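# About Althorpe

Althorpe began at one end of a borrowed desk, with a wooden tray, a purple mat and more little bottles than anybody had a sensible place for. Wanpen Duangkaew wanted to teach people how to sort, label and put away small things properly, and Oranuch Hemmin, who had spent 13 years in the stockroom at Yensuk and has opinions about lids, said she would help for a month. She is still with us, we are very glad to say. 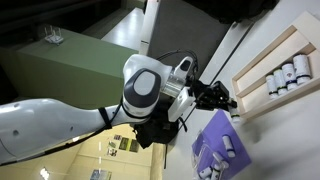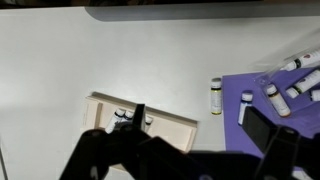
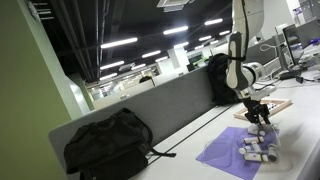 Small bottles, tray and mat: much of our teaching still starts with those. We like a small bottle because it asks for a bit of patience. It tips, it rolls, it hides its label round the back, and it will happily lie down among its neighbours if you let it. New learners spend their first morning just getting to know them (picking up, turning, standing, putting back) and only then do we bring out the labels and the record sheets. It sounds slow, and it is a little slow, but people go home with steady hands and they do seem to enjoy themselves!

The mat is where you work and the tray is where things live. That was Wanpen's rule at the start and we have never found a better one. Arnel Talavera, who teaches our packing course, would add that you finish one bottle before you reach for the next, and he will say so quite often.

We now run courses for shops, dispensaries and school stores, with no more than 20 people in a group, so there's always someone free to look over your shoulder if you'd like that and leave you in peace if you wouldn't. Prapai Sriwong looks after bookings and will gladly talk you through which course might suit. Settimio Tedesco takes the evening classes and also keeps our lending shelf, where past learners can borrow trays, mats and spare labels for as long as they need them.

The two-day course costs £299 and includes lunch, tea and your own mat to keep. Do tell Prapai beforehand about anything you can't eat. Our next new course, on storing very small jars, opens in April.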